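Can a Machine Tidy a Bathroom Shelf Yet?

Student project report, Household Automation module
Author: Asanka Bhattacharjee
Submitted: 18/05/2019

1. Background

Parero is a small shop in Narnmont that sells combs, brushes, soap dishes and storage baskets. Last July I worked there on the floor. Most of the job was putting things back. Customers pick up a brush, turn it over, try the bristles on the palm of the hand and set it down somewhere else. At closing time you go along the shelves and put every brush back in its basket. At home I do the same thing with one brush and one shelf, and I do it badly.

When I had to choose a topic for this module I asked whether a machine could take over that job. The floor is already swept by machines in a lot of homes. Dishes and clothes are washed by machines, although a person still loads and unloads them. Putting small things away is still done by hand almost everywhere, and I wanted to know what part of it is the hard part.

My supervisor, Dr. Dissanayake, asked me to keep the question small. The final wording was: can a two-finger gripper pick up an ordinary hairbrush, carry it and put it down where it belongs, and how much of that still depends on a person?

2. What I read first

I started with the general articles on home robots and then moved to papers on grasping. Three points came up often enough to matter here.

First, machines do well when the object is always the same and always in the same place. A factory line can feed a part to an arm in one position all day. A shelf in a bathroom or a shop does not work that way.

Second, many of the home robot videos I found were made with a person controlling the arm from nearby. The arm is real and the chore gets done, but the decisions are made by a human. This is easy to miss if you only watch the clip.

Third, one way to teach a machine a chore is to have a person do the chore while holding the same kind of gripper the machine would use. A camera records what the gripper meets. The machine later learns from the recordings. The person supplies the judgment and the gripper keeps the person honest, in the sense that you can't cheat by using your other three fingers.

I chose to look at the third approach, as it shows what the hardware can reach before any software is involved. If a person can't do the chore with two stiff fingers, there is not much hope for a program.

3. The chore

I broke the chore into the steps I would follow at closing time in the shop:

Find the brush.
Decide which end to take hold of.
Close on it.
Lift it clear of the table.
Turn it if it is facing the wrong way.
Carry it to the basket.
Lower it in and let go.

The brush is a wooden one with pins. I picked it over a plastic comb on purpose. It is smooth on one side and full of gaps on the other, and it is long for its width, so it can swing if it is held at one end.

4. The work at hand

The work was done at a white tabletop with two hand-held grippers, one in each hand, and a white plastic basket near the far side.
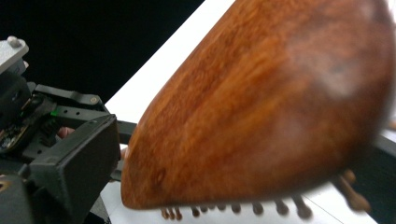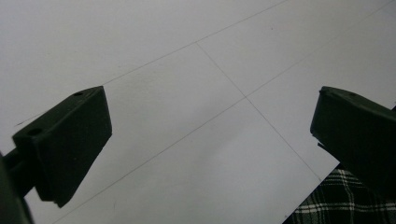
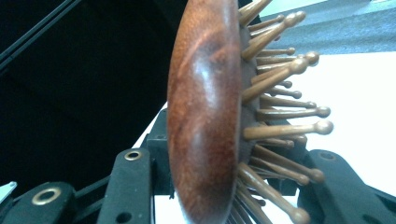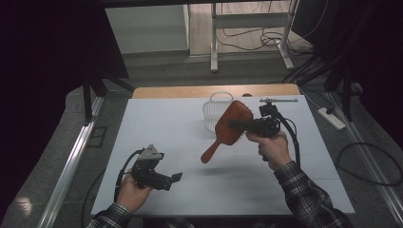 5. Observations

5.1 Taking hold

The back of the brush is curved and shiny. A stiff flat finger touches a curved back over a small area, so where you place it matters a great deal. A person feels the brush begin to turn and squeezes harder or moves along a little. With the grippers you still get some of that feeling through the handle. A machine gets none of it unless somebody builds in a sensor.

The pins are the other problem. They point in different directions and bend when pressed. If a finger goes in among them, the gripper may seem to be closed on something solid when it is only closed on pins. The handle is the sensible place to hold a brush, and anyone who has used one knows it. A program would have to be taught it.

5.2 Seeing

A camera mounted on the gripper has a close view of what the fingers are doing, and that is what it is for. The cost is that a brush held close fills most of the view and hides the basket. Movement also smears the picture. In the first of the four pictures the wood grain has gone soft for this reason. The polished back throws a pale reflection there as well, and a program looking for reddish-brown wood could be put off by it.

A camera up at head height has the opposite strengths. It takes in the table, both grippers and the basket together, but it is farther from the fingers. In the fourth picture the head of the brush covers part of the basket even from up there. I think a useful machine would need both kinds of view, and it would need to remember where the basket was when it could no longer see all of it.

5.3 Using two hands

At home I would pick up a brush with one hand and not think about the other. With the grippers, a second one gives you more choices. You can hold the brush in one and steady the basket with the other, or pass the brush across to change which end you are holding. Each of these needs the two sides to agree on timing. People do this without planning it, and I could not find a simple way to write it down as a set of rules.

5.4 Putting it down

Letting go is harder than it sounds. A basket with an arched handle leaves two open sides, and a long object has to go in under the handle or at an angle beside it. Lowering a brush straight down from above is the obvious plan and the wrong one. The same thing was true of the baskets at Parero, where we all learned to slide the brushes in from one side.

6. A small survey

I asked 40 people in my building which household chore they would hand over to a machine first, and showed them a list. Laundry folding and bathroom cleaning were the most popular. Only five picked putting small things away. When I asked a follow-up question about which chore they did most often, far more of them named it. My guess is that people don't think of it as a chore at all, and they may not think to pay for a machine to do it.

I also asked how long they would be willing to wait for a machine to clear one shelf. The longest answer was 90 minutes, from a man who said he would be out of the house anyway. Two people said they would turn it off and do it themselves if they had to watch.

7. What it would mean for a shop

I wrote to Odora, a chain that sells bath goods, and spoke on the phone with one of its store managers. She was not against the idea. Her worry was the range of stock. A machine that could handle one wooden brush would be no help to her if it had to be taught again for each comb, sponge and bottle. She also pointed out that her staff talk to customers while they tidy, and that she would not want to lose that.

For a home the numbers are different. One person owns a few brushes and keeps them for years. A machine could learn those few things well. The trouble is that each home would need its own lessons.

8. Answer to the question

My answer is a partial yes. The shape of a two-finger gripper is good enough for a hairbrush as long as a person is guiding it. The parts that still depend on the person are choosing where to hold, noticing a slip, and working out the angle into the basket. I don't expect a machine to do the closing-time round at a shop like Parero in the next few years. A machine that returns one known brush to one known basket seems much closer.

9. Limits of this report

I looked at one kind of object on a flat, bright, uncluttered work surface. A real shelf is narrow, often dim, and has other things on it. I did not train or test any software, so everything I say about what a program would find difficult comes from reading and from watching the chore done by hand. The survey covered a single building and most of the people in it are students.

10. Further work

I would like to repeat the chore with a soft object such as a folded washcloth, and with something that rolls. Dr. Dissanayake has also suggested padding the gripper fingers with thin rubber to see how much of the trouble with the curved back goes away. Both could be done on the same kind of table with the same steps listed in section 3.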